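Finishing a pale veneer worktable -- film finish or hardwax oil?

Woodworking Finishes > Tabletops and Work Surfaces
December 2023

plainsliced_208
I have a light wooden tabletop to refinish and want opinions before I commit. It was sold as birch. The face is veneer, the old lacquer is off, and it is sanded to 180. It will be used as a worktable, so small parts get slid around on it all day. Requirements are low sheen, minimal yellowing, and repairable without stripping the whole top. I am leaning toward Denari hardwax oil, natural tint.

kerf_and_rabbet
Stop sanding. Factory veneer is thin and you have already taken some of it off. Wipe with mineral spirits under a raking light and look for dark patches where the glue line is close. If there are none, one light pass by hand at 220 and leave it there.

On the finish: water-based poly, three coats, satin. Oil on pale wood goes amber and you said you don't want that.

tungoil_tom
Disagree on the poly. A film finish on a worktable scratches white and you can't spot repair it. Hardwax can be patched in ten minutes. The Denari natural has a small amount of white pigment to offset the ambering. I used it on a bench top in October and the color shift so far is slight.

kerf_and_rabbet
Two months tells you nothing about ambering. Check it in three years.

plainsliced_208
Wiped it down as suggested. No dark patches. I will skip the power sander from here.

halfblind
What grit are people stopping at for hardwax on veneer? The Vonstead can says 150, which seems coarse to me.

tungoil_tom
150 is for floors. For a tabletop I stop at 220. If you burnish it to 300 or finer the oil doesn't take evenly and you get a patchy sheen. I have seen people go up to 3,000 on bare wood for a table. That grit is for rubbing out a cured film -- it does no good under oil.

halfblind
Noted. Is the OP's top definitely birch? Sellers use the word loosely. Maple would take the oil a bit differently.

plainsliced_208
Can't say for certain. Photo below. The figure is wide and wavy, and it runs mostly left to right with some pinker bands toward the top. 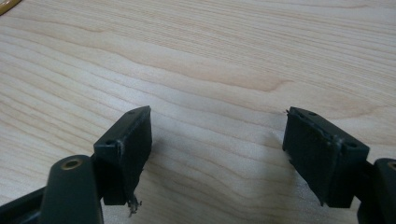

Tabletop, grain running left to right.

halfblind
Could be either from that. Broad curves like those suggest rotary cut, and both species get sold that way. I would not bet on it.

kerf_and_rabbet
Agree it could be either. What I would watch is the pink. Those bands will darken more than the cream areas under oil, so the contrast goes up. Water-based keeps them closer together. Do a test patch across one of the wider bands, both products side by side, on the underside if it has the same veneer.

tungoil_tom
The underside is usually a cheaper backer sheet and won't match. Use a back corner of the top instead. Denari sands off easily enough if you do it the next day.

kerf_and_rabbet
Sanding a test patch off thin veneer is how you get a hole in it. Buy a scrap of birch ply and test on that.

plainsliced_208
The underside is a different veneer, plainer and grayer. I will get a scrap and run both, plus the Kwok matte water-based that the local store carries. Pumex pads for knocking back between coats, unless someone has an objection.

halfblind
Pumex gray is fine. The maroon is too aggressive near edges.

tungoil_tom
Whichever you choose, wipe off all the excess oil inside 15 minutes and lay the rags flat outside to dry. Post the test board when it has cured.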